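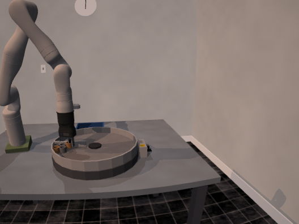
*Arm over the basin, next to the five cups, in our simulator.*

Hi, I'm Rafia Kakakhel, and I'm looking for 9 people to help me argue about robot rules! I'm drafting a good-practice guide at Trellon for folks who run arms around small open containers (how slow is slow enough, how close the gripper may get to a rim, when the arm has to stop and wait for a person). I've got opinions. I need yours.

You'd join three video sessions in September. We watch simulated runs together, you yell "stop" whenever something bugs you, and then we try to write the rule you had in your head. Hjalti Vigfúsdóttir takes the notes, so you can just talk.

**Who I'd love to hear from**

- anyone who has worked next to an arm, even for one summer
- safety people, techs, line leads
- folks who have read a robot safety standard and gotten mad at it

You don't need to code. You do need to be 21 or older and okay with being recorded (audio only). Everybody gets paid per session, and your name goes in the guide if you want it there.

Send a few lines about yourself to me or Tariq Awan at Trellon by May 20, 2023. No résumé, please!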